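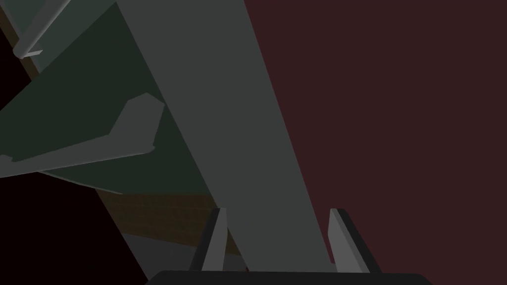 Demonstration gathering in simulation

Demonstration gathering in simulation is the practice of recording a person driving a computer-modelled robot through household tasks, so that a learning system can later copy the behaviour. It is used where real homes and real robots would be slow or costly to arrange.

Recording

An operator steers both arms and the base. Joint positions, gripper commands and camera views are stored at each step, usually 50 times a second. One complete attempt is called an episode. Failed episodes are commonly kept but labelled.

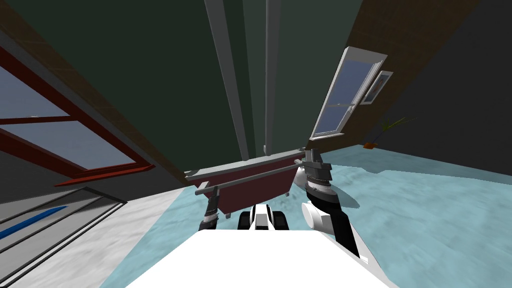 Camera placement affects what a system can learn. A body camera takes in both arms and the furniture they work on. In a bathroom layout it can cover a dark red tub, the grippers at either end of it and the windows beyond, even when the view is strongly tilted. Gripper cameras cover much less of the room but show the fingers closely.

The Brundberg set holds 3000 episodes across 47 room layouts. Most of its episodes were recorded with one body view and a view from each gripper.
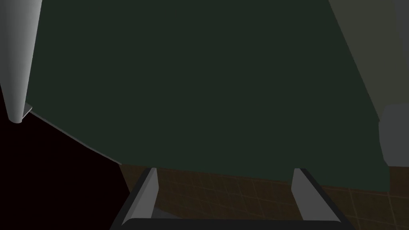
A later addition, Bovutdale, contributed 266 episodes in which colours and floor materials were changed between attempts. The aim was to keep the system from relying on a particular wall or tile.

See also

Kwiatkowski labelling scheme
Fotitz simulator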